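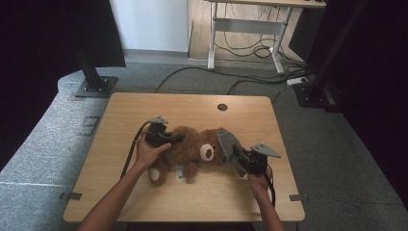 Mondine says flow is back at Grundon

Mondine told shareholders on Monday that its Grundon well is producing again after a workover that ran well past the date it first gave. The statement puts output at 83 per cent of the level seen before the shutdown and calls this "in line with expectations". Readers with a long memory will recall that the expectation, back in the spring, was a full return.

The company blames the gap on water. It says the lower zone was making more of it than the model allowed for, so that zone has been plugged and the well now draws from the upper sands only. Fair enough, wells do this. But the upper sands were described in last year's report as a modest extra, and they are now being asked to carry the whole field. We would like to see a pressure chart before we cheer, and the statement doesn't include one.

Then there is Holst. The farm-out to Tronimia, which was to pay for the second well, is still "progressing". It was progressing in September too. Under the terms already published, Tronimia would take a 13 per cent share and cover most of the drilling bill, with a long-stop date that has been moved twice. Mondine gives no new date this time. It does say both sides remain committed, a phrase that costs nothing to print.

Cash gets one line near the bottom. The board believes it has enough for almost 10 months at the present rate of spending, provided Grundon holds up and the oil price doesn't slip. Those are two large conditions for a company with one working well, and there is no word on what happens to the bank loan if either fails.

The shares rose 5 per cent on the morning and had given most of it back by the close. Our view hasn't changed: the rock may well be decent, but the reporting is thin, and holders have already paid for one placing on the strength of the Holst deal. The half-year accounts should show what the workover cost. We will look there first, and at the note on the loan straight after.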